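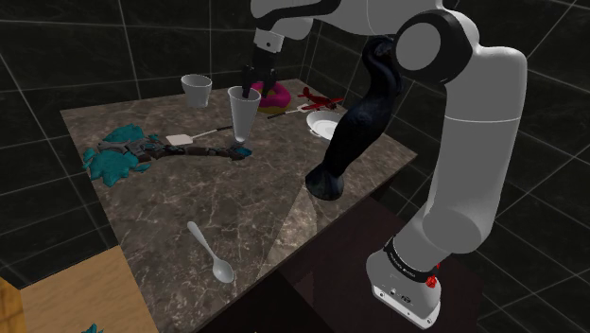 Two-fingered arm with a cup in the gripper, tabletop scene rendered in the Zometti simulator.

Software review: Stiken 3, grasp and motion planning suite
Reviewed by Jingyi Cai. Technical editing by Lutz Lenz.

Stiken is a planning package for single-arm manipulation. It takes a description of the arm, a model of the objects within reach and a target, and returns a timed path for the joints together with a command for the gripper. Version 3 was released in March and replaces the older sampling planner with a new one that treats the held object as part of the arm. The department asked for an assessment before the renewal of its teaching licences.

Test arrangement

All trials were run in simulation. The publisher supplies a bridge to Zometti, and this was used without changes. The task set was our own and consisted of 608 pick-and-place problems on a cluttered table, with the objects placed afresh for each one. The set includes cups, flat cutlery, a plate, a small toy aeroplane and several items of irregular outline, all of which are awkward for a parallel gripper in one way or another. Hellwig, the package at present used in our second-year course, was given the same problems on the same workstation.

Planning

Stiken returned a valid path for all but 296 ms of the permitted planning time in no case worth reporting as a fault; in plain terms, the time limit was never the obstacle. The limit was set at 3,000 ms per problem, and the slowest plan used 2,704 ms. Hellwig reached the limit on several of the more crowded tables and had to be restarted with a different seed.

The treatment of held objects is the most useful change. In the previous version a cup in the gripper was enclosed in a plain box, and the planner would refuse narrow gaps that a tapered cup could pass through with ease. The outline is now taken from the object model itself. Paths over a crowded table are shorter as a result, and the wrist makes fewer of the wide swings that students have found alarming.

Tall obstacles close to the arm remain a weakness. Where one stood near the upper joint, the planner kept the gripper well clear but allowed the upper part of the arm a very small margin. The margin can be set separately for each link. The setting is found in the arm description file and is absent from the main window, and the manual mentions it only in an appendix.

Perception

The perception module is sold separately under the name Ekier. It was sound on opaque objects under even lighting. Translucent cups were a different matter - the estimated rim was often placed too low, and the grasp followed it. Thin utensils lying flat were found reliably, although the handle and the working end were sometimes exchanged. Users who already have a pose estimator they trust may prefer to keep it, as the planner accepts outside estimates through a short text interface.

Tooling and documentation

The replay viewer deserves praise. Any plan may be stepped forwards or backwards, with the nearest distance between arm and obstacle shown at each step. Installation was straightforward. Error messages are less satisfactory, and a missing collision model is reported only as "scene incomplete", with no indication of which object is at fault.

Recommendation

Stiken 3 is recommended for teaching laboratories and for research groups working with one arm at a time. Ekier is not recommended at present for work with translucent objects. Existing users should note that scene files from version 2 must be converted, and that the converter discards any margins set by hand.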